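Looking After Painted and Oiled Table Tops

Most damage to a table top comes from three sources: standing water, dry grit and the wrong cleaner. The notes that follow cover routine cleaning, marks, small repairs and refinishing. They apply to tops with a film finish (paint, varnish, lacquer) and to oiled tops. Stone and tile are dealt with on a separate page.

Identify the finish first

Pick a spot on the underside of the edge. Put one drop of water on it and wait five minutes. If the drop stands up and wipes away without a trace, the top has a film finish or a well-kept oil finish. If it leaves a dark ring, the finish is thin or worn out.

Next, rub the same spot with a cotton swab dampened with denatured alcohol. Shellac goes tacky within a few seconds. Lacquer may soften slightly. Cured oil-based varnish and most two-part coatings will not react. Keep the alcohol off any visible part of the top until you know which of these you have.

Routine cleaning

Dry wipe before wet wipe. Crumbs and sand pushed along under a wet cloth cut fine arcs into the finish, and these show up badly under a low lamp. Use a soft brush or a dry microfiber cloth, working toward one edge and catching the debris in your hand or a pan.

For the wet wipe, use a few drops of plain dish soap in a quart of lukewarm water. Wring the cloth until it no longer drips. Follow with a second cloth and clean water, then dry. Do not use powder cleansers, melamine sponges or anything with ammonia on a painted top. Melamine sponges are abrasive and will take satin paint to an uneven shine.

Oiled tops get the same treatment with less water. Skip the soap unless the top is greasy.
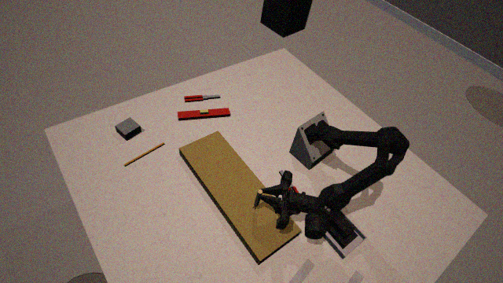

Color has more effect on upkeep than most buyers expect. Dark tops show dust, lint and the dried edges of wiped water. Very pale solid tops show coffee, ink and the gray smear left by the bottom of a pan. A fine overall grain in a pale color, such as the pinkish-white one on this table, is a good middle choice, as small scuffs and crumbs are harder to pick out against it. The drawback is that dirt is harder to pick out too, so clean on a schedule and check the top with a flashlight held flat to the surface.

Water rings and heat marks

A white ring is moisture held in the finish. Leave it alone for a day. If it has not faded, lay a dry cotton cloth over it and pass a hair dryer on low across the cloth for 30 seconds at a time, checking between passes. Stop if the finish feels more than warm.

A black ring has gone through the finish and into the wood. It needs oxalic acid and a full refinish of that area. Wear gloves and eye protection, follow the directions on the package, and rinse twice.

Heat marks on lacquer are treated like white rings. On paint they are usually permanent and have to be sanded and touched up.

Chips and scratches

Clean the spot, then feather the edge of the chip with 320 paper wrapped around a pencil eraser. Fill in thin coats. One thick coat shrinks in the center and leaves a dish. Flemik hard wax sticks work well on varnish and oil, and can be mixed while soft to match a color. They do not hold paint, so use a two-part filler under any painted repair.

Scrape the fill level with an old plastic card held nearly flat. A putty knife will scratch the area around the repair before you notice it.

Re-oiling

Do this in the fall, before the heat goes on. November is late in most houses, and by then the wood has started to give up moisture and will soak oil unevenly.

1. Clean the top and let it dry overnight.
2. Sand lightly with 240 paper, with the grain, and vacuum.
3. Spread a thin coat of oil with a lint-free pad. Arnerholm table oil is thin enough to use straight from the can.
4. Wait 18 minutes, then wipe off everything that has not soaked in. Any oil left on the surface turns gummy.
5. Repeat the next day if the end grain looks dry.

Rags with oil on them can catch fire without a flame nearby. Lay them flat outdoors, one layer thick, until stiff, or put them in a metal can filled with water and close the lid. Do not ball them up in the trash.

Humidity and placement

Solid wood moves across its width. Keep the room near 40 percent relative humidity in winter and the top will stay close to flat. Keep it clear of radiators and floor vents. If a top has cupped, check that both faces carry the same finish – a bare underside is a common cause.

Check the screws that hold the top to the frame once a year. They should be snug and no more. Slotted brackets need room to slide, and a screw driven hard into one will split the top along the grain in the first dry spell.

Felt pads under lamps and bowls should be replaced when they go hard. Peel the old pad, and take off the glue with a little mineral spirits on a cloth.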